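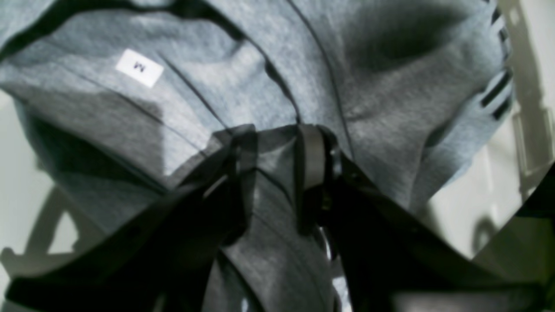

Folding grey jersey: a working method for sweatshirts and T-shirts

Knitted cotton is the most common thing in the ordinary wash and the least cooperative to fold. A woven shirt has a placket, a stiff collar and side seams that stay where they are put. A sweatshirt has none of that stiffness. It stretches under its own weight, rolls at a raw edge and will take up almost any shape it is dropped in.

This article deals with two garments, the fleece-backed sweatshirt and the short-sleeved T-shirt, both in grey marl. Marl is a yarn of mixed light and dark fibres, sold as heather grey or simply as sports grey. It accounts for a large part of most drawers and it raises one problem that plain colours do not. The speckle hides the line of a fold. On a navy shirt a crease shows as a shadow with a clear edge; on marl the edge breaks up, and a fold that is out of true is easily missed until the stack leans.

Fabric first

Jersey is a single knit. It has a right side of fine vertical ribs and a wrong side of small horizontal loops. It stretches more across the body than along it, so a T-shirt pulled sideways will widen and shorten, and one pulled lengthways will narrow a little and then stop. All smoothing should therefore be done lengthways, from the collar to the hem, with the flat of the hand. Sideways strokes should be short and light.

Sweatshirt fabric is heavier. The outside is a plain knit and the inside is either looped or brushed into a fleece. Brushed fabric grips itself. Two fleece surfaces laid together will not slide, and a sweatshirt that has been pulled off inside out often holds a twist in the body for this reason. It has to be opened and shaken before any folding is attempted.

The seams are the most reliable guide on either garment. Many T-shirts are knitted as a tube and have no side seam at all, and the folder has only the shoulder seams, the armholes and the hem to work from. Most sweatshirts have more: raglan or set-in armholes, side seams or side panels, and a ribbed band at the neck, cuffs and hem. Follow one seam from end to end and the garment can be sorted out from any starting heap. The armhole seam is the best choice, as it leads to the shoulder in one direction and the side of the body in the other.

The neck is the second guide. A size label, whether sewn or printed, is normally set at the centre of the back neck on the inside. Once it has been found, the back, the top and the inside of the garment are all known together. Where the maker has put a printed mark elsewhere, treat it with caution until the neck has been checked.

The surface

A folding surface should be flat, pale or strongly coloured, and larger than the garment with its sleeves out. White is a good background for marl, whose outline then shows clearly. It is less good for white vests, for which a dark towel can be laid down.

Height matters more than is usually allowed. A bed is too low and too soft. The mattress gives under the hand and the smoothing stroke drags the cloth. A kitchen table is better, and a worktop better again for anyone of average height.

A loose sheet or board laid over a table must be held. If it shifts by a small amount with every stroke, the garment moves with it and the edges never line up. Clamps along one side are enough. They should be placed on the side away from the folder, where sleeves will not catch on them.

Lighting should come from one side if it can be arranged. Light from directly overhead flattens the cloth, and the folder's own arms throw a shadow on the part being worked. A lamp set low and to the left will pick out every ridge in a marl fabric, including those that an overhead light conceals.

The T-shirt

Lay the shirt face down, or on its side relative to the folder if the reach is easier that way, with the collar to the left and the hem to the right. Left-handed folders should reverse this. The direction is of no importance to the result, but it should be the same for each shirt in the pile.

Hold the collar still with one hand. Take the hem at one corner with the other, lift it just clear of the surface and draw it away until the cloth between the two hands is flat. Lower it. Repeat at the other corner. This stage removes the long diagonal wrinkles, which run from the shoulder to the opposite hip and come from a shirt being hung or carried by one point.

Next, open the sleeves. A short sleeve nearly always has a fold at the cuff or is doubled under at the armhole, and if it is left so, the thickness goes into the stack. Pull it out by the lower corner of the cuff, not by the middle.

Now fold in one side, with its sleeve, along a line from the middle of the shoulder to the hem. Turn the sleeve back on itself so that it lies inside the edge. Fold in the other side to match. The result is a long strip of even width. Fold the strip in 3 for a shelf, or in half and then in 3 for a drawer where shirts stand on edge. A shelf stack should stop at 14 shirts. Beyond that the lowest ones take a hard crease and the pile has to be dismantled to reach them.

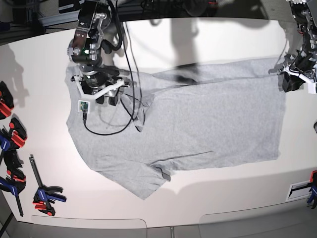
Hladun disagrees with the order given for the sleeves and would do them before the hem is touched at all, on the grounds that a bunched sleeve holds the shoulder up and any pull from the far end then goes into the armhole. With heavy cotton the difference is slight, Hladun concedes, but on a thin shirt the hem has to be drawn out a second time, and that is a stroke wasted on every garment in the basket.

The point is a fair one for lightweight jersey. The order given above suits medium and heavy shirts, where the weight of the cloth keeps the shoulder down. Readers with mostly thin shirts may prefer to open the upper sleeve first, draw out the hem, and leave the lower sleeve until last.

The sweatshirt

The same general plan applies with some changes. Begin by finding the neck. If the garment is in a heap, do not pull at the first edge that appears, which is quite likely to be a cuff. Lift the whole thing, find an armhole seam, run it up to the neckband and let the body hang. Shake it twice. The fleece will part and most of the twist will drop out.

Lay it face down. Draw the hem out gently, remembering that the ribbed band is narrower than the body and will always pull the cloth into small gathers above it. These gathers are part of the garment and should be left alone. Smooth down to within 3 centimetres of the band and stop there.

The sleeves are the difficulty. Each is nearly as long as the body and a good deal thicker than a T-shirt sleeve. Folding one across the back and the other on top of it puts four layers of fleece in the middle and leaves the edges thin, so that the finished article is domed and will not stack. The better course is to fold one side in and bring the sleeve straight down, parallel to the side of the body. Do the same on the other side. The two sleeves then lie next to each other and the thickness is spread across the full width.

Stripes on a sleeve or cuff are useful here. If the two sleeves are striped, the bands should come level with each other when both are down. When one set sits lower, the side fold on that side is at a different angle, and it should be opened and done again.

Fold up from the hem once, to the base of the armholes, then once more to the neck. Press out the air with the forearm. A sweatshirt in fleece will spring back a little after pressing, and a shelf should be given enough height to allow for it.

Boards and other aids

Folding boards are hinged panels which set the width of the strip and the position of the last fold. The Rorkavico board has three panels across and a flap at the foot. It gives a consistent width and is suited to T-shirts. Its drawback is the hinge, which is too close for two thicknesses of fleece, and a sweatshirt folded on it comes out with a ridge along each side. The Uston board has a looser hinge and handles sweatshirts well, though its panels are slippery and a light shirt tends to travel as the first panel is turned. The Flenex is a single rigid template, 27 centimetres wide, placed on the back of the shirt and withdrawn after the sides are in. It is slower than the other two and the most accurate of the three. It also stores flat behind a cupboard door.

A sheet of stiff card cut to the width of the shelf will do the same job as a template. Round off the corners with scissors, or they will catch in the knit when the card is withdrawn.

Storage

Marl jersey should be fully dry before it is folded. The seams and the ribbed bands dry last and should be felt between finger and thumb, in particular at the underarm, where four thicknesses meet. Heavy sweatshirts go at the bottom of a mixed stack with the folded edge outwards – a row of folded edges is easier to count and to lift from than a row of hems. Where two people in a house wear similar grey shirts in different sizes, the last fold can be made so that the back neck is uppermost and the label can be read by lifting the collar.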